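Learning to Grip
At Skalthorpe, a student robotics project spends most of its year on the last few inches of the arm

The robotics project at Skalthorpe College meets at 4 p.m. in a ground-floor workshop that it shares with the furniture course. It has 16 students this year, split into teams, and one assignment: pick up a part, carry it, and put it down where it belongs. The assignment is assessed at the Midska Challenge, a regional competition in which each entry gets 5 minutes on the table.

Struan MacBrayne has run the project for three years. He came to teaching from a packaging plant in Sutherland, where he maintained case-packing lines, and the course follows the order in which he used to find faults. Students start with the fingers. Motion planning comes after the winter break.

"A gripper that is out of square will fail on a perfect path," he says. "I would like them to find that out in October."

The first exercise uses no parts at all. A team sets the gripper over bare table, opens it, and records the gap between the finger faces at both ends. If the two readings differ, the faces are not parallel, and the team has to decide whether the error is in the finger, the joint or the mount. Most teams blame the finger first and print another one.

The second exercise is repetition. Each team logs 528 open-and-close cycles and measures the gap again. Wear in a slide or a loose fastener shows up as drift between the first reading and the last. The log is kept on paper, and MacBrayne initials each page.

Hamish Gourlay, a second-year student, leads the team that calls its machine Groltia. His team's early trouble was height. The fingers touched the table before closing, flexed outward, and pushed the part away. They raised the approach by 3 millimeters and the misses stopped, although thin parts then needed a separate routine. Gourlay would have preferred a single routine and is still working on one.

Fingers stopped short of the table, open, with nothing between them, are the starting position for nearly every test in the course.

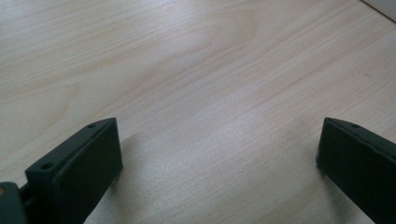 What the judges score

Midska awards points for placement, repeatability and documentation. Speed only breaks ties. The documentation score covers the wiring diagram, the cycle log and a list of known faults, and a team loses nothing for a fault that it has declared.

Gourlay's list currently has the thin-part routine at the top, followed by a cable that rubs at full reach – the fix is a longer cable, and it is on order.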